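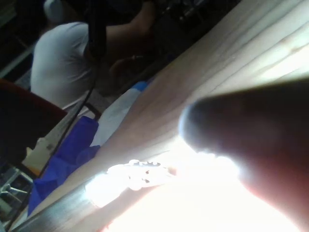 *A gripper finger over a wooden tabletop at the Linell workshop in Illonitz.*

**Linell sets out plan for second gripper bench**

ILLONITZ, 3rd September. Linell has published the equipment plan for its small-parts handling bench and will ask suppliers for quotes on a second arm, two sets of gripper fingers and a fixed lighting rig. The plan replaces a draft circulated in July, which covered the arm only.

The largest single change is in the allowance for consumables. The July draft treated gripper fingers as part of the arm price. Linell now lists them as a separate line, with a budget of 1,605 euros for the first year. Fingers are to be replaced on a fixed schedule of 60 working days, or sooner if the contact surface shows wear at inspection. Spare sets will be held on site.

Lighting has also been moved to its own line. Glare on pale tabletops was named in the plan as a source of poor wrist-camera images, especially with small white parts. Suppliers are asked to quote for diffused lamps with adjustable output and to state the working distance at which each lamp was tested. A matte bench covering is listed as an option and will be priced separately.

Two suppliers, Hestar and Liu, have confirmed that they will quote. Hestar will offer an arm and controller as a package. Liu will quote for the arm alone, leaving Linell to reuse its present controller design. The plan states no preference between the two approaches but requires both bids to include cabling, mounting hardware and one day of setup at the Illonitz site.

Bidders must also supply the following:

- rated payload at full reach, with the gripper fitted
- price and delivery time for replacement fingers
- cable length and minimum bend radius
- power draw at idle and under load
- warranty terms for the wrist camera mount

Delivery is required within 8 weeks of order. Payment will be made in two parts, with 30 percent held back until the bench has passed its acceptance run. The run consists of repeated pick-and-place cycles on a mixed set of small objects, including soft and irregular items. Any fault that calls for a technician restarts the run from the beginning.

Floor space is not included in the budget. The second bench will go into the existing room, and furniture will be rearranged under the normal maintenance account. Network and power outlets are to be checked before the order is placed, and any electrical work will be charged to the same account.

Bid documents are available from the Linell purchasing office on request.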